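果物の家庭向け小袋販売と廃棄の関係に関する調査 中間進捗報告

Ameck助成事業 担当者各位
報告者 Dardo Retamal

1 前回報告からの変更点

前回の報告で「小袋化により店頭廃棄が減る見込みが高い」と書いた一文を、取り下げさせてください。書いた時点でもあまり確信はなく、申請書の文言に引っ張られた表現でした。その後に集まった記録を読むかぎり、減ったと言える店と言えない店があり、減ったと言える店についても、その理由が小袋化にあるのかどうかはまだ分かりません。

調査の枠組みそのものは変えていません。協力店は20店、そのうち半数で果物を小袋に詰めて並べ、残りの半数では従来どおりばら売りと箱売りを続けてもらっています。袋はTretlowの透明袋を使っています。同社の資料にある「鮮度保持期間が延びる」という説明は、本調査では前提にしていません。資料を三度読み返しましたが、何と比べて延びるのかがどこにも書かれておらず、問い合わせへの返事も同じ資料の再送でした。

予算の執行は計画の範囲内です。細目は別紙の収支表をご覧ください。記録用紙の印刷費だけが計画を上回りましたが、後述のとおり用紙を作り直したためです。

2 店頭廃棄の記録について

協力店から集めた日別の記録は3000枚になりました。枚数だけ見れば順調ですが、中身はあまり順調ではありません。

最初の問題は「廃棄」という言葉の意味が店によって違ったことです。ある店では売り場から下げた時点で廃棄と書き、別の店ではごみ置き場に出した時点で書いていました。その間には、値引き棚に移したもの、従業員が持ち帰ったもの、惣菜の材料に回したもの、冷蔵庫の奥で忘れられたものがあります。最後のものは、見つかった日にまとめて記録されます。特定の日だけ廃棄量が跳ね上がっている店があり、私は当初、気温の影響だと考えて気象の記録と突き合わせていました。店に電話をしたところ、冷蔵庫の掃除をした日でした。

このため用紙を改め、「売り場から下げた量」と「店の外に捨てた量」を分けて書いてもらうことにしました。改訂前の記録をどう扱うかは決めかねています。捨てるには惜しく、混ぜるのは乱暴です。現時点では別々に集計し、改訂前の分は参考値として巻末に回す案を考えています。

二つめの問題は、小袋を導入した店のほうが記録が丁寧だということです。袋詰めの作業が入るため、従業員が果物を一つずつ手に取って見る機会が増え、傷みにも早く気づきます。早く気づけば、早く下げます。早く下げた果物は値引きで売れやすい。そうなると、廃棄が減った店で効いていたのは袋だったのか、手に取って見たことだったのか、という疑問が出てきます。ばら売りの店でも毎朝同じだけ手をかければ同じ結果になるかもしれず、その場合、袋は余計な資材ということになります。

この点を確かめるため、ばら売りの店のうち四店にお願いし、袋詰めはせずに点検だけを毎朝行ってもらうことにしました。申請時の計画にはなかった作業ですが、これをしないまま最終報告を書くことはできないと判断しました。開始は10月です。繁忙期にかかるので嫌がられると思っていたところ、断られたのは一店だけで、代わりの店もすぐに見つかりました。ただし、引き受けてくれた店がもともと熱心な店だという偏りは、ここでも残ります。

3 仕入れ先の影響

協力店の多くは、仲卸のÇetinkayaから果物を仕入れています。これは申請時には利点として書いたことで、仕入れ先がそろっていれば品質の差を考えなくてよいという理屈でした。

この理屈は甘かったと思います。同じ仲卸から届いても、配送の順番が違います。朝のうちに着く店と昼過ぎに着く店では、荷台に積まれている時間が違い、夏のあいだは特に差が出ているように見えました。しかも小袋を導入した店は、事務所に近いという理由で私が声をかけやすかった店が中心で、配送順でも早いほうに寄っています。割り付けをくじで決めなかったことの報いです。申請書には「無作為に近い形で割り付ける」と書いていましたが、近い形という言い方で済ませてよいことではありませんでした。

Çetinkayaの担当者に配送順の入れ替えを相談しましたが、答えは否でした。道路事情と荷下ろし場所の都合があり、調査のために動かせるものではないとのことです。もっともな話で、こちらから重ねてお願いするつもりはありません。代わりに到着時刻を用紙に書いてもらい、集計の際に考慮します。考慮するといっても、店の数が少ないので、統計的な調整で何かがきれいに片づくとは期待していません。

4 家庭での廃棄

店頭の廃棄が減っても、その分が家庭に移っただけなら意味がありません。小袋販売への批判で私がいちばんもっともだと思うのはこの点です。袋にまとめて売れば、一つだけ欲しい人も袋ごと買うことになります。店の数字は良くなり、台所の数字は悪くなる。台所の数字は普通だれも取っていないので、成功として報告される。過去に見た類似の事業報告の何本かは、この仕組みで成功しているのではないかと疑っています。

家庭調査には700世帯から申し込みがあり、二週間の記録を最後まで出してくれたのは、そのうち40パーセントでした。謝礼の額を考えれば悪くない数字かもしれません。しかし残りの六割がどういう世帯なのかは分かりません。果物をよく腐らせる家ほど途中でやめた可能性は十分にあります。腐った果物の記録を毎晩書くのは、私もやってみましたが、気分のよい作業ではありません。三日目から、記録に載せたくないために傷んだ部分を切って食べるようになりました。調査が行動を変えてしまうという、教科書どおりの失敗です。

回収できた記録からは、次のことが読み取れます。

柑橘は袋で買っても、ばらで買っても、捨てる量にほとんど差がありません。日持ちがするので当然とも言えます。

ぶどうは袋の大きさより、買った日に洗うかどうかで差が出ているようです。もっとも、洗う時期をたずねる欄は途中で足したもので、前半の世帯には聞けていません。

桃は袋で買った世帯のほうが多く捨てています。下になったものから傷み、気づいたときには隣にも移っているという書き込みが目立ちました。袋の中で重なることが原因なら、Tretlowの言う鮮度保持の性能がどうであれ、桃をこの売り方にする理由は見当たりません。協力店のうち一店は、こちらが何も言わないうちに桃の袋売りをやめていました。理由を聞くと「触れば分かるでしょう」とのことでした。

りんごはまだ分かりません。旬に入ってからの記録を待ちます。

自由記述欄には、袋そのものへの苦情もありました。口が開けにくい、底に水がたまる、あとで捨てるものが増える、といった内容です。数を数えて順位をつけるような集計は見送ります。苦情を書く人は書く欄があれば書くので、多い少ないに意味を持たせる自信がありません。ただ「中が見えるのはよい」という意見と「見えるのは表だけで、裏の傷が分からない」という意見が両方あったことは、店への報告に入れておくつもりです。

5 表示ラベルの試行

申請書に盛り込んだFlotlowの色変わりラベルについても報告します。袋に貼っておくと、時間がたつにつれて色が濃くなり、食べごろと食べ終わりの目安を示すというものです。

率直に申し上げると、継続をお勧めできる材料がありません。ラベルが示しているのは時間と温度の積み重ねで、果物の状態そのものを測っているわけではなく、その点はFlotlowの説明書にも小さく書いてあります。ところが買う側は果物が測られていると受け取ります。聞き取りに応じてくれた人の中に、まだ十分食べられるぶどうをラベルの色を見て捨てた人がいました。廃棄を減らすための道具が廃棄を生んだことになります。一例だけで断じるつもりはありませんが、一例見つかるまでに長くはかかりませんでした。

店側の反応も分かれています。値引きの判断が楽になったという声がある一方で、色の濃い袋が最後まで残り、薄い袋から先に売れてしまうという声がありました。奥から牛乳を取るのと同じことです。ラベルがなければ区別されずに売れていた袋が、ラベルがあるために売れ残っている可能性を考えなければなりません。

ラベルの追加購入に充てる予定だった費用は、先に述べた点検作業の謝金に振り替えたいと考えています。変更申請書は別途提出します。Flotlowにはこの方針をすでに伝え、「使用方法の周知が不十分だったのではないか」との返事をもらいました。そうかもしれません。しかし、周知が十分でなければ逆効果になる道具を普通の売り場に置いてよいのかという疑問のほうが、私には大きく感じられます。

6 袋詰めの手間

小袋販売の費用を考えるとき、袋代だけを見ている資料が多いのですが、店にとって重いのは人の手です。開店前の限られた時間に、傷のあるものをよけ、向きをそろえ、重さを合わせ、口を閉じる。慣れた人と慣れない人では速さがかなり違い、慣れた人ほど早朝の勤務を減らしたがっています。

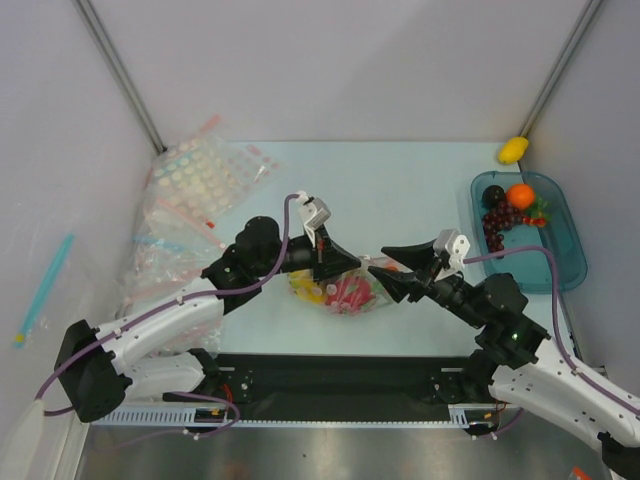

作業時間は各店に自己申告で書いてもらっていますが、この数字はほとんど信用していません。どの店も切りのよい分数を書いてきますし、忙しかった日ほど空欄です。二店では私が朝から立ち会って時計で測りました。申告より長くかかっていた店と、申告どおりだった店が一つずつで、これでは補正のしようがありません。立ち会われれば急ぐという事情もあるでしょう。

手間を金額に直すと、廃棄が減った分の利益はかなり食われます。店によっては消えます。小袋販売を勧める立場の方は、ここで客単価の上昇を持ち出しますが、袋にまとめれば一度に売れる量が増えるのは当たり前で、次の来店で買う量が減っていないかを見なければ上昇とは呼べません。会員カードの記録を出してくれる店が三店あり、現在その点を調べています。途中の印象を言えば、増えた分は翌週にいくらか戻っています。どのくらい戻っているのかは、次回に書きます。

作業場所の問題も残っています。多くの店では売り場の裏の狭い台で詰めており、箱を下ろす場所と兼用です。置き場所がないために、一度詰めた袋を積み重ねることになり、売り場に出す前にすでに下の袋が傷んでいた例がありました。この損失は、用紙の改訂前には「入荷時の不良」に入れられていて、袋売りの損失としては数えられていませんでした。改訂後も、書き方を毎回確認しないと元の欄に戻ってしまいます。

重さの合わせ方にも触れておきます。表示より少なくするわけにはいかないので、現場では必ず少し多めに入れます。一袋では取るに足りない量でも、積もれば店の持ち出しになります。この分を廃棄の減少と並べて計算している先行資料を、私はまだ見たことがありません。見落としであればご教示ください。

7 外部への発表について

先般、貴財団の広報担当の方から、広報誌に成果を載せたいので見出しになる数字を一つほしいとのご依頼をいただきました。お断りしたいと思います。

出せる数字がないわけではありません。小袋の店だけを取り出し、用紙の改訂前と後をつなげ、桃を除けば、見栄えのする減少率を計算できます。実際に計算もしました。しかし、その数字は用紙の変更と配送順と点検の手間を全部袋の手柄にしたもので、一度印刷されれば条件の部分は落ち、数字だけが残ります。載せるのであれば、調査の途中であることと、何が分かっていないかを書いた短い文章を用意します。見出しには向かないと思いますが、ご検討ください。

8 今後の予定

点検のみの四店については、年内いっぱい記録を続けます。家庭調査は二回目を行い、今度は途中でやめた世帯にも短い電話をかけて、やめた理由だけを聞きます。電話に出てくれるかどうかは分かりません。

桃については本調査での袋売りを終了し、来季も再開しません。りんごと柑橘は継続します。ぶどうは、洗う時期についての欄を最初から入れたうえで、取り直します。

Tretlowには比較条件の開示を引き続き求めています。回答が得られない場合、最終報告では同社の袋を「透明袋」とだけ記し、鮮度に関する性能には一切触れない方針です。同じ厚さの無印の袋と並べて置く簡単な試験を自前で行うことも考えましたが、温度を一定に保てる部屋の当てがありません。貴財団を通じてお借りできる施設があれば、お知らせいただけると助かります。

最後に、期間の延長についてです。現行の期間内に報告書を出すことは可能です。ただし、その報告書の結論は「場合による」以上のものにはなりません。延長をいただいた場合でも、結論が同じになる可能性はかなりあります。それでも点検だけの店の結果が一季分そろえば、袋が要るのか要らないのかについて、今よりはましな議論ができると考えています。延長の可否は、そのことをご承知のうえでご判断ください。

添付 収支表、改訂版記録用紙、家庭調査の質問票（二回目用の案）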